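How to Ask a Government Agency What It Has on You

I put off filing my first records request for two years. I figured you needed a lawyer, or at least a better printer. Then a neighbor of mine, Precious Marquez, got hers back from our county sheriff with a stack of emails in it, and I got jealous and sat down and did it that same night. It took me one evening and a stamp. So if you've been wondering whether some office has a file with your name on it, let me walk you through how I do it now.

Quick note before we start: I'm in the US, I'm not a lawyer, and state rules are all over the place. Look yours up before you mail anything.

Step 1: Figure out who would have the records

This is where most people go wrong (me included!). There isn't one big office that holds everything. Federal agencies each handle their own requests, and a lot of them have separate offices inside them that do their own searching too. Your city and county fall under your state's public records law, which usually has its own name and its own deadlines.

My first letter went to the wrong place entirely. I wanted emails about a camera pole that went up on Jelley Street, and I wrote to the city of Genddale, when the pole belonged to the county. Six weeks gone. Now I call the clerk first and just ask, "If I wanted records about this, would you be the ones holding them?" They'll usually tell you.

Step 2: Pick the right law

For federal records there are two you'll hear about. The Freedom of Information Act covers agency records in general. The Privacy Act covers records about you, kept under your name or some number tied to you, and it's for citizens and permanent residents. If you're asking for your own file, cite both in the same letter. Agencies are used to seeing it.

Step 3: Write the letter

Keep it short. Mine fits on one page and it goes like this:

Dear Records Officer,

Under the Freedom of Information Act and the Privacy Act, I request copies of all records about me, including emails, reports and notes, created between April 2015 and the date of your search. I have used the following addresses and phone numbers during that time: (list them). I am willing to pay up to $100 in fees. Please contact me before going over that amount. I would prefer electronic copies.

Then your full name, date of birth, mailing address and email.

A date range helps a lot. So does naming the people whose emails you want searched, if you know them. "Everything you have on surveillance" is going to get you a phone call asking you to narrow it down, or just a long silence.

Step 4: Prove you're you

If you want your own file from a federal agency, they need to know they aren't handing it to a stranger. Some have a form for this. Others will take a notarized signature, or a signed statement that you're telling the truth under penalty of perjury. Check the agency's website for which one, and don't skip it - a missing signature is the fastest way to get your envelope sent right back.

Step 5: Send it and write everything down

I use the online portal if there is one and certified mail if there isn't. Save the confirmation. When they write back with a tracking number, put it on every single thing you send afterward. I keep a plain notebook with the date, who I talked to and what they told me. 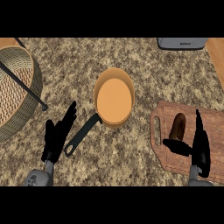
Federal agencies are supposed to answer within 20 working days, but that answer is often just "we got it and we need more time." Don't panic. I check in once a month, politely, and ask for an estimated completion date. You're allowed to ask for that.

Step 6: Read the reply carefully

You might get pages with black bars all over them. Next to each one there should be a little code telling you which exemption they used. Look every one of them up. You might also get a letter that refuses to confirm or deny the records exist, which people call a Glomar response. It feels spooky, but it doesn't tell you there is a file, and it doesn't tell you there isn't.

Step 7: Appeal

Please do this one! It's free at the federal level and you have at least 90 days after a denial. Say what you asked for, what they held back and why you think they should look again. Abenezer Wolde from our Drostthorpe reading group got 2 more pages out of his appeal, and one of them was the memo he'd wanted in the first place.

If you get stuck, try your member of Congress's local office. They have staff who do casework, and a nudge from them can shake a slow request loose. You'll have to sign a privacy release form first, so ask for that when you call.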